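Notebook entry, May: preparation for the Pomberg open day
Entry by Mekdes Gidey, for the demonstration group
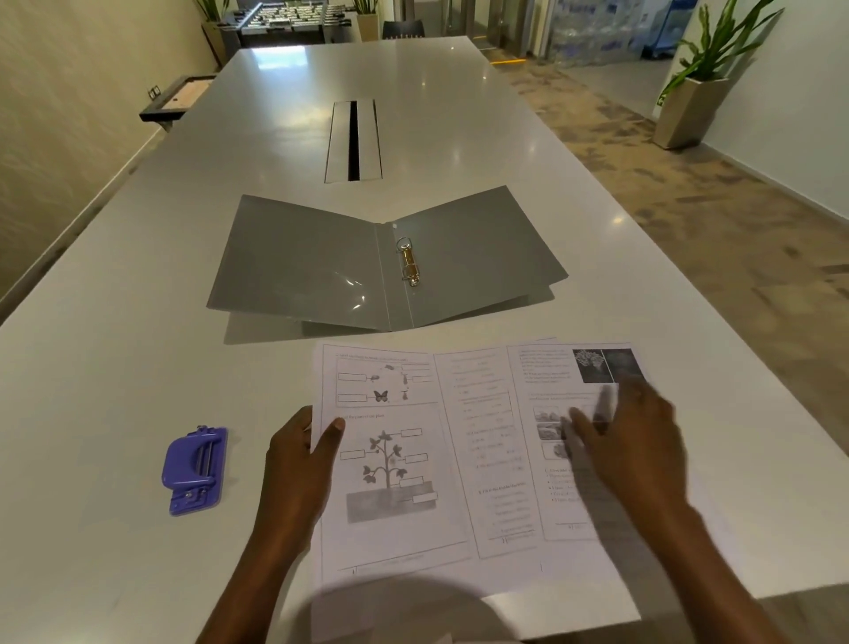 Worksheets for the school visitors at the conference table, with the ring binder and the purple two-hole punch.

1:15 p.m. The conference table was used for paper handling. The worksheets are the science set, including the butterfly life cycle and the parts of the plant. One binder is to be placed at each of the two visitor stations.

The demonstration will present the Cliklow arm performing a sheet-sorting task. Visitors will be asked to do the same task by hand first, then observe the arm. Chia-jung Mak will give the introduction and remain at the stop button throughout. No visitor is to cross the floor tape while the arm is powered.

2:40 p.m. Dry run with the Prudeven controller, job 3076. The arm completed three passes. On the second pass it picked up two sheets together and the run was paused. Suction was lowered one step and the stack was fanned before the restart. The third pass finished without a stop, in roughly 3 minutes.

The blank label boxes on the worksheets should stay unanswered until the visitors receive them. Punched sheets have not been tried with the suction cup. C. Mak asks that they be tested at reduced speed before they are added to the program.

Open items: print the sign for station 2; confirm the arrival time with the school; charge the spare pendant.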